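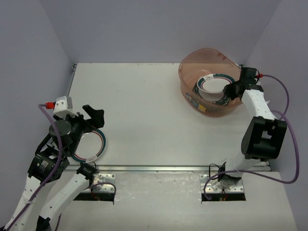

Figure 4. Plate exercise with both arms: left gripper holding a plate, right gripper at the rim of the basin.

4.3 First exercise with tableware

Do this section only after the homing in section 4.2 is finished for both arms. The exercise uses the round basin and plates from the Plandgate accessory box. Other plates may be used if the rim is not too thick for the gripper.

1. Switch off the arm supply at the Arow control unit and wait until the lamp is dark.

2. Check the purple cable on each arm. The red connector at the gripper end must be pushed in fully. The cable must hang in a free loop and must not lie under a link.

3. Put the basin on the rear work surface, to the right, close to the back wall. Do not let it stand on the metal rail.

4. Lay one plate flat in the basin. Lean the second plate on it, so that one part of the rim is free for the gripper.

5. Switch on the supply. In the Fodia software open the program "Plates" and set the speed to 20 per cent.

6. Press Start. The right arm goes to the rim of the basin and waits there. Confirm the position on the screen, or correct it with the arrow keys.

7. When the position is good, press Save. The value is stored separately for each arm.

Note: If the message 1773 appears, the gripper has closed without finding a plate. Open it from the menu, move the plate a little and repeat from step 6.

Note: Plates with a very smooth glaze can turn in the grip. Increase the grip force by one step only, then try again. The highest permitted step is 11.

CAUTION: Keep your hands out of the enclosure while the lamp is on. The arm can start without a sound.

CAUTION: Do not pour water into the basin. The cutouts at the base of the arms are open and there are wires inside them.

Owners of the older Sasaki gripper must load the other finger file before step 5. It can be found in the folder "Fingers, until October".

Text revised January 2022, K. Mwakyusa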